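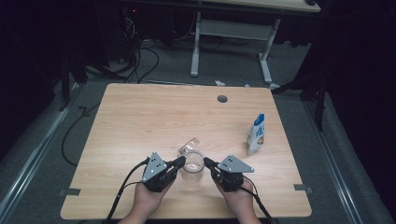 Clear glass cup on a light wood tabletop.

Planning and Local Government, Unit 6
Reading a Traffic Study Without Being Taken In
Handout prepared by Chepkoech Muli

What a traffic study is for

When a developer asks a city for a special use permit, the packet usually includes a traffic study. The developer pays for it. In most cities the planning staff reviews it, but the review often amounts to checking that the right sections are there. Keep that in mind when a commissioner says "the study shows no significant impact." Ask what the study would have had to find in order to say otherwise.

Case for this unit: the Lumley site

Revton wants to put a drive-through pharmacy and a small grocery on the Lumley site, a former bank branch at a two-way stop. The engineer is Kuster. You have the summary pages in your packet. Read the assumptions page before the results page.

Trip generation

Kuster projects 945 new daily trips. That number comes from multiplying floor area by a published rate for the land use. The rate is an average of counts at other sites, and those sites may look nothing like Lumley. Check which land use category was picked. A grocery and a "specialty retail" store of the same size can give very different totals, and the choice is the engineer's.

Then look for the deductions. Two are common:

Pass-by trips. Drivers who were already on the road and stop in on the way. They are subtracted from new traffic, but they still turn in and out of the driveway. A study that drops them from the driveway analysis has made a mistake, or something worse.

Internal capture. People who visit both businesses in one trip. Reasonable on a large site. On a lot with two storefronts, I want to see the evidence.

Peak hour

Kuster gives 71 evening peak trips. Divide that into the daily figure and see whether you believe it. A grocery on a commuter street does a good share of its business between work and dinner. Raghavendra Murthy raised this at the hearing and was told the figure was "consistent with accepted practice." Write down why that does not answer his question.

Level of service

Intersections are graded A through F by average delay. The grade covers a range, so a street can get a good deal slower and keep its letter. Always ask for the seconds. Note too that the grade measures delay to cars. It says very little about a person trying to cross on foot.

Study area

The study stops 1000 feet from the property line. The school entrance is past that. The scope was agreed between Kuster and city staff before any counts were taken, and the public had no part in it.

A caution in the other direction

Neighbors get things wrong as well. Leonie Rainer's letter in the packet says traffic will double, and she gives no source. Hold her to the same standard.

For next class

Read the staff report and pages 1 to 7 of the Kuster summary. Bring one page on which assumption matters most to the result, and what you would ask for in its place. Quote the page number. I will not accept "traffic is already bad" as a finding.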